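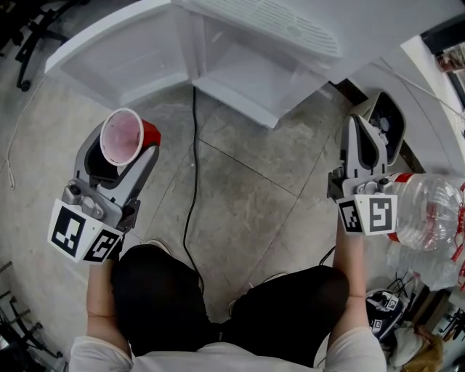
Plastic cups keep falling over in the drying rack, also the floor around it

Asked in Kitchen & Cleaning, Thu 3 September

Ok so quick one. We have a white rack with a slatted lid and compartments underneath, sits on the floor for now bc there is no counter space in the back room (small office, tiled floor, no real kitchen). Mostly drying plastic cups in it. Red ones, pink inside. They're light so anything tips them and then they dry with a puddle in the bottom.

Tried upside down on the slats, the rim leaves a ring of water and it smells after a weekend. Tried the compartments, they lean on each other and stick. Have 13 cups, all the same kind, from Brabec, the cheap line.

Second thing, cords. There's a black one that comes out from under the rack and goes right across the tile to where we sit, plus a thin white one along the side. Office chair rolls over everything. Is it dumb to have the rack there at all? Landlord in Gandthorpe says no screws in the walls so no shelf.

Need something I can do this week. Budget is small.

3 answers

Answer 1 (accepted)

Move the rack first, cups second. Wet stuff plus cords on the floor is a no. Doesn't matter if it's only a few drips. Unplug, pull the cord out from under, run it along the wall. Get the flat stick-on channel, the kind with the peel backing, goes on the tile edge and comes off with a hair dryer. Wipe the tile with rubbing alcohol before or it wont hold. Mine's been down since May and the chair hits it daily.

For the rack, a low stool or a crate under it, so you can see if water is getting out. Folded towel under the whole thing, swap it when damp.

Cups: shake hard, then lay them on there side at a slant, open end a little down. Not flat upside down. Air has to get in. On a slatted lid you can usually catch the rim in a gap between two slats and it stays put. If your gaps are too narrow for that, stretch a couple rubber bands across the lid and lean the cups on those. 6 at a time, no more. Do a second batch later.

Smell is from the ring. Vinegar and water, 12 minutes, rinse, done.

Comment from asker: rubber bands worked on the first batch!! ordering the channel stuff. rack is on a crate now

Comment: careful with the hair dryer on old grout, took a chunk of mine with it

Answer 2

Just dry them with a towel? 13 cups is like 3 minutes. I never got the point of racks for plastic, it doesnt dry the way glass does, always little beads left. Towel, stack, shelf. And if no shelf then a bin with a lid.

Comment: don't stack them right after though, let them sit or they lock together. Had to run hot water on the outside one to get a pair apart

Answer 3

We had the Dravell floor rack at our old place in Cirbridge, similar problem. Ended up standing it on a boot tray. Any boot tray. Catches drips, and the raised edge keeps the chair wheels off. Also pick up whatever else is lying around there, water bottles, plastic bags etc. Bags get under casters and then you're on your hands and knees picking plastic out of the wheel. One paper bag for trash, empty it Fridays.

Not sure about the vinegar thing on colored plastic, I only use dish soap and it's fine. Maybe test one cup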